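Foler handling set: progress report to the Erley fund

Last updated: February 7, 2020

Where we are

When we applied, we promised you a learning system that could pick up household objects it had not met before. We also promised the examples to teach it with, and most of this period has gone on those. We now have 3187 recorded grasps, made by people holding the gripper tool and doing by hand what we would like a machine to do by itself. Of these, 1707 have been checked and labelled. The rest are waiting for Steinar Blöndal, who is working through them at a steady pace and would like it known that he has asked for help twice.

What went well

The hand-held tool has earned its cost. A new person can be recording within the hour, and the grasps look like something a person might do on purpose. Flat boxes and printed cards, which we had put down as easy in the September plan, are hard — the fingers have very little to get hold of, and people end up inventing tricks. We are keeping the tricks. The system will need them more than it needs another hundred mugs.

Wear is starting to show on the fingers, with chips and rubbed patches along the edges, and the white work surface has gathered its share of small brown and grey stains. We have decided against scrubbing it before each session. Kitchens have stains too, and a system that only works on a spotless table would be of limited use to anyone we know. 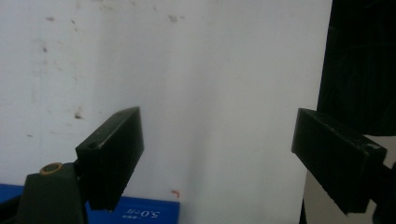

What went less well

Labelling. We planned for 2 labellers and had one, for reasons set out in the last report and not improved since. The Khokhar software also lost a batch of start and end times, which had to be put back by hand. Kusov have sent a fix and a very polite letter.

We also found that our recorders nearly all approach from the same side. This has been raised with them, and they have agreed to feel awkward for the remaining sessions.

Money and next steps

Spending is within budget, chiefly owing to the missing salary. We ask to move that sum into part-time labelling for the coming period. We will add 18 new objects, most of them flat, and run the first training trial once the checked set passes the halfway mark of our target — the report after this one should have results in it, good or otherwise.

Comments (3)

Erley reviewer: Fine with moving the salary money. Please send the revised table.

S. Blöndal: Three times now, counting this.

Foler workshop: Spare fingers are in the second drawer if anyone wants them.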